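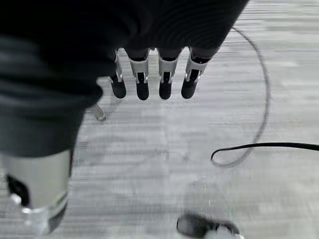
Village shop or the big one at Plekbridge - where do you do your weekly shop now?

Forum: Local Chat > Shops and Services
Page 1 of 1

marrowfat46
Posted May 16, 2023

The 239 bus is changing its times in July and it will no longer wait at Plekbridge long enough for a proper shop. I don't drive. So I'm trying to work out whether I can do most of it in the village and only go into town once a month for the heavy stuff.

Last week's basket in the village came to £43. I priced the same things up in Plekbridge and it was a good bit less, but then there is the fare, and half a day gone. What do other people do?

tilly_bythebrook
We gave up on Plekbridge in the winter. The village shop is dearer for washing powder, cat food and anything in a tin. Bread, eggs and veg are much the same. If you keep off the branded stuff it isn't as bad as people make out.

Grumpy Ogbonna Road
It is as bad as people make out. I paid more than £46 for what I would call half a shop. No fish, no decent cheese, and the milk had two days left on it. They do well enough for crisps and biscuits.

tilly_bythebrook
The milk comes in the morning. Go after ten and you get the new date.

Grumpy Ogbonna Road
I shouldn't have to know when the lorry comes to buy a pint of milk.

pardoe_lane
Does anyone use Grendix for delivery? They cover Florudton and I was told they come out as far as the bridge.

marrowfat46
I looked at Grendix. There is a minimum spend and it's too much for one person. If somebody wanted to share an order I'd be interested.

hedgebank
We share a Grendix order with next door, once a fortnight. It works fine as long as you agree about substitutions first. We had a row over oven chips. Put "no substitutions" on everything and buy whatever is missing in the village.

On the village shop, I think people want it both ways. A small place can't hold much, and if we only go in for a paper and a pint of milk then that's what it will stock. I'd like it to carry more proper food, tins and rice and so on, and give less room to the treats.
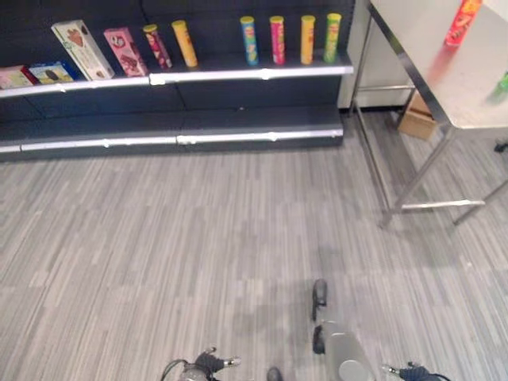 Snack shelf, with the one underneath empty

Grumpy Ogbonna Road
Well, there you are. Room for a few sacks of potatoes along the bottom.

pardoe_lane
I'd be sorry to lose the treats. My two spend their pocket money on them.

oldsignalbox
Back to the bus. The new timetable does have a later one home from Plekbridge, it just isn't the 239. You want the Florudton service and change at the church. It adds a bit of a wait but there is a shelter.

marrowfat46
Thank you, I'd missed that. Is it every day?

oldsignalbox
Not Sundays or bank holidays. Ring them on extension 1034 and they'll post you the leaflet. The one on the website is still the old one.

tilly_bythebrook
Marrowfat, I'd go in on a Grendix order with you if it's fortnightly. Will send you a message.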